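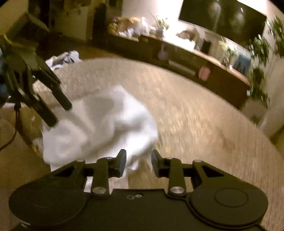 Wrist view, right hand, towel on the rug. Click to enlarge.

Ridine Users Board > Software > Perception and pose tracking

Thread: Tracker drifts on cloth, only on cloth, why is it always cloth

tszabo
Posted 2 July 2022

Two-handed towel folding, fisheye on each gripper, Ridine 13 doing the visual-inertial tracking. The still up top is the right hand going in for a grasp. Pose is lovely while I wave the thing around the living room. Then I go down to the towel, the fingers close, I lift, and the trajectory slides sideways like it has somewhere better to be. Opening the gripper does not bring it back.

Out of 506 episodes I get a usable track on 400. The rest have the gripper passing through the floor at some point. Same settings for all of them. Blocks and mugs are fine.

What I've tried: more features (3,000 per image, up from the default), fewer features, swearing.

-- Tímea

radberg_refugee

You have a white towel on a speckled beige rug. The rug gives the detector thousands of little corners that all look alike, and the towel gives it soft folds that move when you do. I'd drift too.

Get a rug with a pattern on it. Or tape a few printed tags to the floor and go have lunch.

tszabo

The policy has to work in rooms that don't have tags on the floor. I am also not redecorating for a feature detector.

ogura_t

Are you masking the gripper? In your image the body takes up the whole bottom edge, plus the linkages and both fingers. Those pivot screws are nice sharp points that never move relative to the lens. The tracker loves them. It thinks the world has stopped.

tszabo

Masked, yes. Static mask, drawn once with the fingers open.

ogura_t

And then you close the fingers.

tszabo

Oh no.

ogura_t

The mask should cover the full sweep of the fingers and linkages, open to closed. Log one slow open-close with nothing in the hand and take the union. There's a script for it in the tools folder, undocumented, as tradition requires.

pylyp_b

Sweep mask is right, but I don't think it's the whole story. With the fingers shut on a towel, the towel is now part of the gripper as far as the camera is concerned. It follows the hand, it fills the middle of the view, and it isn't in any mask. RANSAC picks whichever story has the most votes, and at that distance the towel can outvote the room.

Also there's a second gripper on the left side of that shot. If it moves on its own schedule you have a third opinion in there.

radberg_refugee

Which is why you want a textured floor. Give the room more votes.

pylyp_b

The room has plenty. There's a console full of stuff, a wicker basket and a pile of leaves on the right. All of it smeared, though. Look at it. The only crisp thing in the image is the gripper. Tímea, what's your exposure set to?

tszabo

Auto.

pylyp_b

Well. Under warm indoor lamps auto will happily sit at a long shutter. Lock it short, take the noise. Noisy corners still match, smeared ones don't.

magda_kun

Disagree with locking it very short. I did that in April with the Katona lenses and got banding off the lamps that was worse than the blur. Step it down until the banding shows up, then go back one. And move slower on the approach, which is free.

Other thing: blank out the TV. A big glossy black screen shows you reflections, and reflections don't move like the wall they're hanging on. I throw a polygon over mine in the map stage.

radberg_refugee

Or a blanket over the TV.

magda_kun

He really wants you to redecorate.

g_salehi

Before you rerecord anything, plot inlier count against gripper width for ten bad episodes. If the inliers fall before the fingers start closing, it's blur. If the count stays high and the pose walks off anyway, it's the mask or the towel. Takes a few minutes and then you know which of these people to listen to.

tszabo

Did Gholamreza's plot over dinner. Seven of the ten stay high and walk off right as the fingers close. Two drop on the approach, so blur. One I'd rather not discuss (I had the calibration file for the other hand loaded).

Running the sweep mask over the full set tonight and leaving the TV alone for now so I only change one thing. The towel-as-gripper problem I have no idea about. Garach segmentation on every image would do it, but my laptop already sounds like a hair dryer.

pylyp_b

You don't need it on every image. Weight the IMU up while the gripper width says you're holding something, let vision back in after release. Crude, but a fold is short. Post the bad episode list when the run's done and I'll try it on my end.

radberg_refugee

Rug's still beige.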